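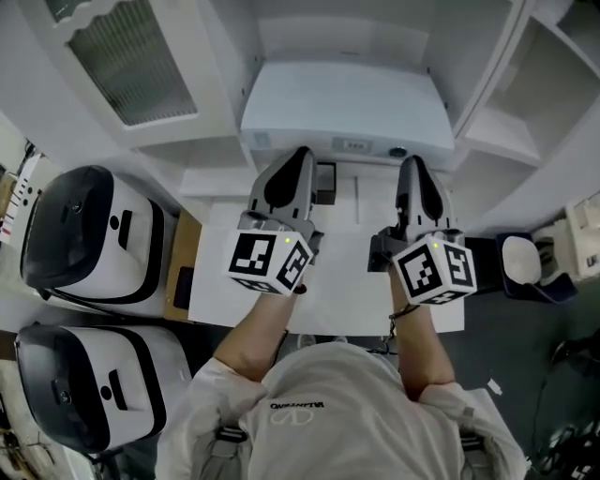

Contrôle de février, salle du fond chez Skernier, faite avec Perihan Kozan, qui a eu la gentillesse de tenir le mètre et de me supporter toute la matinée. Table : stable, conforme. Le plateau blanc est à garder dégagé côté gauche, où un objet noir traîne tout près du chant en bois clair (une chute est vite arrivée !). Appareil blanc à molette derrière la table : fiche à joindre, je ne l'ai pas trouvée dans le classeur.

Passage : 900 mm, conforme, merci à tous.
Étagère à cases : fixation murale à revoir par Renzo De Luca, trois vis à resserrer.
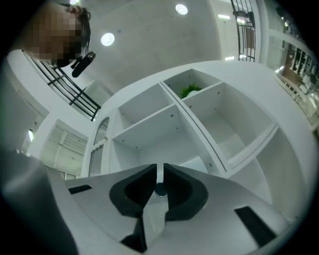 Charge affichée pour le meuble : à recopier plus gros, j'ai dû sortir mes lunettes. Rien de lourd dans les cases du haut, s'il vous plaît.
Éclairage : conforme.
Extincteur : étiquette lisible, accès libre.

Reste à faire : les vis et la fiche. Je repasse avec Verena Wallner.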